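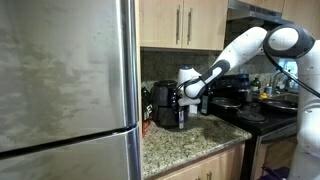 사진 제공: 트리부바드 제어소프트웨어팀

회사 소개

트리부바드(Trivuvard)는 로봇 팔을 만들지 않습니다. 전시회에서 명함을 드리면 열에 아홉은 "팔은 어디 제품이에요?"부터 물으시는데, 팔은 고객사가 이미 갖고 계십니다. 저희는 그 팔이 어디를 보고, 어떻게 돌아가고, 언제 그만둬야 하는지를 정하는 소프트웨어를 만듭니다. 사진에 잘 안 찍히는 업종이라 소개 페이지를 꾸밀 때마다 회의가 길어집니다.

주로 다루는 환경은 가정용 주방입니다. 공장에서는 바닥에 선을 긋고 "이 선을 넘지 마시오"라고 써 붙일 수 있습니다. 주방에는 그런 선이 없습니다. 냉장고 표면은 얼룩과 반사가 뒤섞여 깊이 카메라를 헷갈리게 하고, 화강암 상판은 무늬가 자잘해서 부스러기와 잘 구분되지 않고, 검은색 무광 에어프라이어는 센서 입장에서 거의 구멍에 가깝습니다. 팔꿈치를 조금 들면 상부장이 있고, 조금 내리면 조리대 모서리가 있습니다. 여기에 팔에서 늘어진 케이블까지 계산에 넣어야 합니다. 케이블은 어떤 설계 도면에도 그려져 있지 않으면서 모든 현장에 있습니다.

어떻게 시작했나

창업한 지 거의 7년이 됐습니다. 처음에는 엔지니어 두 명이 린드턴(Lindton) 건물 405호를 빌려서 물류용 피킹 로봇의 경로 계획기를 고쳐 주는 일을 했습니다. 말이 경로 계획기 개선이지, 실제로는 다른 회사가 남기고 간 설정 파일을 읽는 일이 대부분이었습니다. 주석에 "왜 되는지 모름, 건드리지 말 것"이라고 적힌 상수가 있었고, 저희는 그걸 건드렸고, 그 주는 집에 늦게 들어갔습니다.

그때 배운 것이 지금 제품의 뼈대가 됐습니다. 로봇이 멈췄을 때 현장에서 제일 먼저 나오는 질문은 "왜 멈췄어요?"인데, 당시의 소프트웨어가 내놓는 답은 대체로 "계획 실패"였습니다. 그 말만으로는 무엇을 고쳐야 할지 알 수 없습니다. 장애물 지도가 잘못됐는지, 관절 한계에 걸렸는지, 목표 자세가 애초에 벽 속에 있었는지는 로그를 한참 뒤져야 나왔습니다. 그래서 첫 제품은 로봇을 더 빠르게 하는 물건과는 거리가 멀었습니다. 실패를 읽을 만한 문장으로 바꿔 주는 도구였고, 투자 설명회에서 이 이야기를 하면 분위기가 조용해졌습니다.

사무실은 아직도 405호입니다. 중간에 옆 호실까지 넓혔는데 문패는 그대로 두었습니다. 택배 기사님이 헷갈려 하신다는 것이 공식적인 이유입니다.

무엇을 만드나

버키츠(Vurkitz)는 저희 주력 제품이고, 동작 계획과 실행 감시를 맡습니다. 목표 자세를 받으면 충돌 없는 경로를 찾고, 팔이 움직이는 동안 예상 궤적과 실제 궤적을 계속 비교합니다. 차이가 허용 범위를 벗어나면 감속하고, 더 벗어나면 멈추고, 멈춘 이유를 남깁니다. 이유는 사람이 읽을 수 있는 한국어와 영어로 나옵니다. 초기 버전의 한국어 메시지는 번역기를 거친 티가 심해서 "팔꿈치가 찬장을 사랑하지 않음"이라는 문구가 한동안 배포판에 남아 있었습니다. 지금은 "팔꿈치 링크와 상부장 사이 여유 부족"이라고 나옵니다. 예전 문구를 복구해 달라는 요청이 가끔 들어오지만 받아들이지 않고 있습니다.

아야바(Ayaaba)는 인식 모듈입니다. 컬러 영상과 깊이 정보를 받아 작업 공간의 점유 지도를 만들고, 확신이 없는 영역은 확신이 없다고 표시합니다. 당연한 기능처럼 들리지만, 반짝이는 금속판 앞에서 깊이 카메라가 내놓는 값을 그대로 믿으면 냉장고 안쪽에 넓은 방이 하나 더 있는 것으로 나옵니다. 아야바는 그런 방을 발견하면 일단 의심합니다. 의심이 너무 많다는 평도 있어서, 의심의 정도는 설정값으로 조절하게 해 두었습니다.

두 제품은 따로 쓸 수 있습니다. 이미 쓰시는 인식 스택이 있으면 버키츠만 연결하셔도 되고, 자체 계획기가 있으면 아야바의 지도만 받아 가셔도 됩니다. 둘을 같이 쓰시면 재생 도구가 함께 제공됩니다. 한 번의 작업을 처음부터 끝까지 기록해 두었다가 시간축을 따라 돌려 보면서, 그 순간 로봇이 무엇을 보았다고 믿었고 그래서 어떤 경로를 골랐는지 나란히 확인하는 화면입니다. 개발팀 내부에서는 이 화면을 '반성문'이라고 부릅니다. 제품 문서에는 '실행 기록 뷰어'로 올라가 있으니 검색하실 때 참고해 주세요.

일하는 방식

저희 회귀 시험 목록에는 현재 491개의 시나리오가 있습니다. 대부분은 시뮬레이션에서 밤사이에 돌아가고, 결과는 아침 회의 전에 사내 게시판에 올라옵니다. 목록의 이름들은 규칙 없이 붙은 것이 많습니다. '손목 뒤집힘', '손목 뒤집힘 진짜', '손목 뒤집힘 최종'이 각각 다른 시험입니다. 이름을 정리하자는 안건은 매년 11월 기획 회의에 올라왔다가 12월로 넘어가고, 12월에는 다들 바쁩니다.

시뮬레이션을 통과한 변경은 실제 주방으로 갑니다. 가전 앞에 그리퍼를 내려 세우는 정도의 동작에도 확인할 것이 꽤 됩니다. 손가락 끝과 상판 사이의 간격, 손목이 꺾이는 방향, 바로 옆에 서 있는 병, 뒤쪽 레인지 위의 프라이팬까지 전부 지도에 제대로 올라와 있는지 봅니다. 시뮬레이터 속 주방은 늘 깨끗하고 물건이 반듯하게 놓여 있는데, 그런 주방을 가진 고객은 아직 만나지 못했습니다. 시험용 조리대를 일부러 치우지 않는 것도 그런 사정 때문이며, 청소 당번이 게으르다는 소문은 일부만 사실입니다.

코드 리뷰에는 규칙이 하나 있습니다. 새로운 상수를 넣으려면 그 값이 어디서 나왔는지 옆에 적어야 합니다. "실험적으로 정함"이라고만 쓰면 반려되고, 어떤 실험이었는지 기록 링크를 붙이면 통과됩니다. 앞서 말씀드린 "건드리지 말 것" 상수의 후손을 만들지 않으려는 규칙입니다. 저장소를 뒤지면 후손이 몇 개 나오기는 합니다. 발견하시면 이슈로 올려 주세요.

긴급 정지는 저희 소프트웨어에 맡기지 않습니다. 비상 정지 버튼과 안전 제어기는 제조사의 하드웨어를 그대로 쓰고, 버키츠는 그 위에서만 움직입니다. 영업 자료에 "모든 안전을 책임지는 AI"라는 문구를 넣자는 제안이 있었으나 엔지니어 전원이 회의실을 나가면서 폐기됐습니다.

하지 않는 것

휴머노이드 시연 영상은 만들지 않습니다. 배속을 올린 영상도 만들지 않습니다. 저희가 공개하는 시연은 전부 실제 속도이고, 보시다가 지루하면 건너뛰셔도 됩니다. 건너뛰기 버튼은 달아 두었습니다.

요리도 하지 않습니다. 주방에서 일한다고 하면 메뉴를 물으시는 분이 많은데, 저희가 관심을 두는 것은 문, 손잡이, 바구니, 버튼처럼 요리 앞뒤에 있는 것들입니다. 간을 맞추는 문제는 다른 회사가 풀고 있다고 들었고, 응원하고 있습니다.

누가 쓰나

고객은 크게 둘로 나뉩니다. 서비스 로봇을 직접 만드는 회사와, 로봇 팔을 사 놓고 어디서부터 손대야 할지 고민 중인 연구실입니다. 앞쪽은 대개 인터페이스 문서부터 달라고 하시고, 뒤쪽은 대개 설치를 도와 달라고 하십니다. 양쪽 다 환영합니다. 설치 안내서는 처음부터 끝까지 따라 하면 작동하도록 썼습니다. 중간부터 읽으시는 분이 더 많다는 것을 알고 나서는 각 장 첫머리에 "앞 장을 건너뛰셨다면"이라는 항목을 넣었습니다. 문의 메일은 눈에 띄게 줄었습니다.

기술 지원은 개발자가 돌아가면서 직접 맡습니다. 자기가 쓴 오류 메시지를 전화로 읽어 주는 경험을 한 번 하고 나면 메시지가 짧아지고 공손해집니다. 신입도 입사하면 먼저 지원 업무부터 배우고, 그다음에 저장소 쓰기 권한을 받습니다.

함께 일하기

동작 계획, 3차원 인식, 실시간 제어, 개발 도구 분야에서 사람을 찾습니다. 로봇 경험이 없어도 괜찮습니다. 로그를 끝까지 읽는 끈기가 있으면 좋고, C++ 빌드 시간을 견디는 취미가 하나쯤 있으면 더 좋습니다. 이력서에는 잘된 프로젝트와 함께, 잘 안된 프로젝트 하나를 원인까지 적어 보내 주세요. 면접에서는 주로 그쪽 이야기를 합니다.

과제 시험은 실제 실행 기록 하나를 드리고 로봇이 왜 멈췄는지 설명해 달라는 형식입니다. 정답을 저희도 나중에야 안 기록이 섞여 있으니 편하게 쓰시면 됩니다.

찾아오시는 길

린드턴 건물 405호입니다. 엘리베이터에서 내려 왼쪽으로 도시면 복도 끝에 있습니다. 방문은 미리 연락을 주시고, 시험 주방을 보고 싶으시면 오후 2시 이후로 잡아 주세요. 오전에는 밤사이 실패한 시험을 다시 돌리느라 통로가 좁습니다. 제품 문의, 지원 요청, 채용 문의는 모두 홈페이지 아래쪽의 문의 양식 하나로 받습니다. 제목에 버키츠인지 아야바인지만 적어 주시면 담당자가 답장을 드립니다.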